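Changing an office bin liner (the quick way)

Posted by Wanda, Nov 7, 2021

Somebody asked me to write this down so here goes. Small round bins, the under-desk kind. Thin bags. Takes a minute once you have the knack.

You need: new bag, the old bag still in the bin, a clear bit of floor. Gloves if it's a lunch bin.

1. Pull the bin out from the desk. Stand it on flat carpet, room to get at it from every side.

2. Look inside first. Batteries, glass, anything that can poke thru the plastic, take it out now. Cardboard goes to recycling.

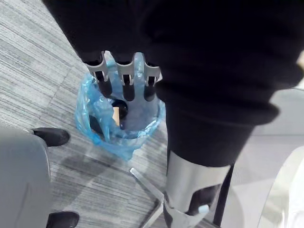
Light blue liner, folded over the rim, a couple of things still in the bottom.

3. Loosen the overhang all the way round. Don't yank one side, thin bags split.

4. Gather the top, squeeze the air out, twist, knot. Lift straight up. If it sticks there's air trapped under it, so slide a hand down the side and let some in.

5. Wipe the inside. Dry it too or the next bag clings.

6. New bag. Rub the end between your fingers till it opens, then shake it out. Push the bottom right down to the floor of the bin.

7. Fold the extra over the rim. Work your way around, a bit at a time. Bunching is fine, just keep it even-ish.
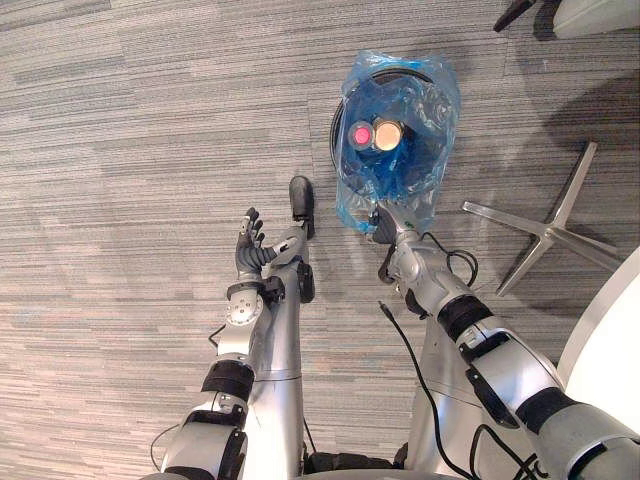
Blue bag on the round black bin, working at the near edge.

Bag keeps slipping in? Too small, or the overhang is too short. Tie a little knot in the slack at one side so it grips. Shagufta uses a big rubber band, also works.

We buy the Bondska rolls, 100 to a box. Keep a few spare bags flat under the liner, saves a trip to the closet. Dont put them in a used bin without wiping it first.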